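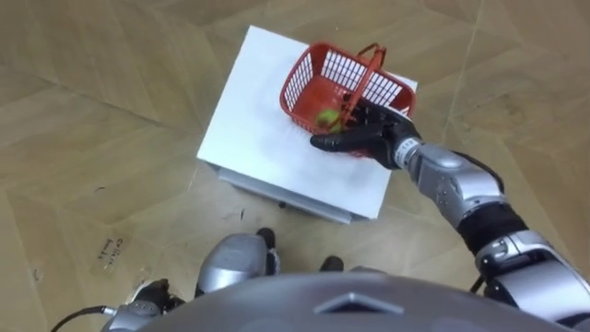

A robot's black hand holds a red basket with a tennis ball inside.

Robots at work: who does what?

Foltex is a company that runs a home for older people. It has 80 bedrooms, and every day things end up on the floor or in the wrong room. Socks, balls from the games room, fruit from lunch. Someone has to pick them all up.

For a long time that someone was Seija Eskola. She is a care worker, and she bent down so often that her back was sore by lunchtime. Now Foltex is getting ready to share the tidying with a robot called Vurkus.

How does a robot learn to tidy?

Vurkus is a humanoid robot. That means it is built a bit like a person, with arms, legs and hands. It practises in a room set up like a bedroom before it goes near anyone's real one.

Picking up a ball sounds easy. You did it when you were a baby! A robot has to work out where the ball is, how far to reach and how hard to squeeze. If it squeezes too hard, soft fruit gets squashed. If it doesn't squeeze enough, the ball rolls under the bed.

Getting down to the floor is tricky too. The robot has to kneel and lean forward without tipping over.

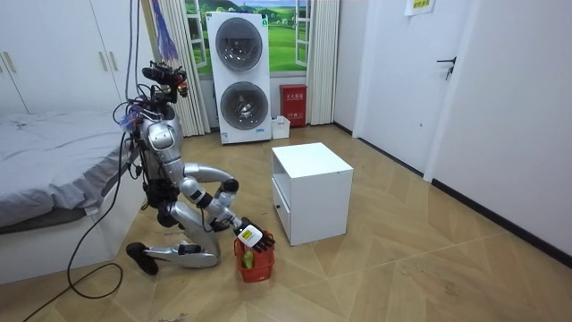

What happens to people's jobs?

When a machine does a job that a person used to do, we call it automation. Some workers at Foltex were worried about it. Raimo Juntunen, a cleaner, asked if he would still have a job. His boss said yes, but the job would change. Raimo spent 12 hours in March learning how to start the robot, stop it and check its hands for damage.

Seija will have more time to sit and talk with the people who live there. She likes that part. She also says the robot is slow, and she can clear a floor much faster herself.

Not every workplace does it this way. Sometimes automation means fewer jobs, and people have to look for new work. That can be hard for them and their families — so it's fair for workers to ask questions before a robot arrives.

Words to know

Automation: using machines to do work that people used to do.
Humanoid: shaped something like a human.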